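Forty good ones before lunch

So October was going to be the month I caught up on this blog, and then work handed me the test tube task and I have thought about very little else. A few of you asked what I do all day now that I've moved to Skirnport, so I'll try to tell you without making it sound fancier than it is.

I steer a robot arm by hand, over and over, so that a learning system can watch what I did and copy it. One try from start to finish is an episode. The goal for a normal shift is 40 episodes I'd be willing to keep, and the project is called Molefe (don't ask me, it had the name when I got here). The current task is pouring: take a tube of colored liquid out of the rack, bring it over to the little dish, tip some in, put the tube back. My niece could do it with her eyes shut. Through a pair of rubbery fingers and a wrist camera, it took me 13 tries to get my first keeper!

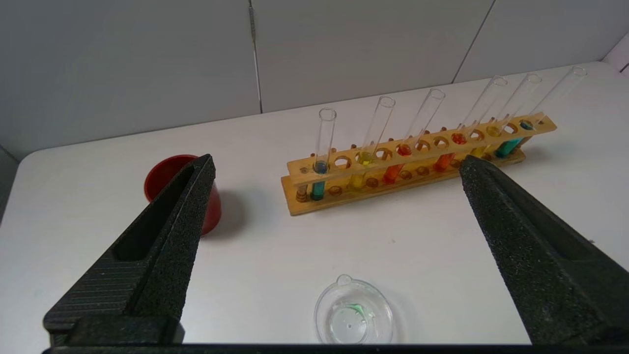 The part I didn't expect to care about is variety. When I started I wanted every episode to look the same, because the same felt tidy, and I got pretty fast at it. Then we trained on my lovely tidy batch and the arm would only go for a tube if the rack was exactly where I always left it. Shift it by the width of a thumb and the thing grabbed air. So now I mess it up on purpose. I turn the rack, I slide it toward the wall, I swap the colors and leave different gaps. I keep a list taped by my keyboard so I don't drift back into my favorite setup, which I absolutely will by mid-afternoon if left alone.

Also, mistakes are worth keeping, within reason. If I come in a little crooked, stop, back off and line up again, that goes in the good pile, and I like those best of all. If I clip a neighboring tube and send it rocking, I throw the episode out — there's no lesson in there I want anybody learning. 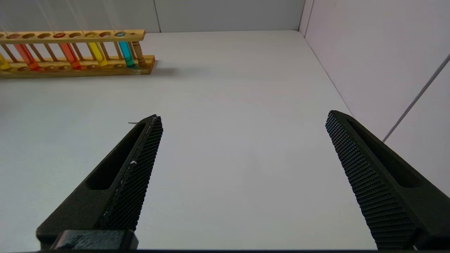
Rack over on the left, fingers wide open.

Liquid is just water and food coloring, by the way. Flavora, the kind for cupcakes. The yellow is the one I grumble about, it gets very pale once there's only a splash of it in a dish. I've been making it stronger, and my thumbs have been yellow for 2 weeks.

My best stretch so far was 8 keepers in a row, all before my second coffee. Then I got cocky and poured a whole tube on the table.

We're low on spare tubes, and the new box is with Fedex, somewhere. Until it shows up I'm going slow and holding my breath on every lift. Next up after pouring is putting caps on, and I already have opinions about caps, so expect a post on that.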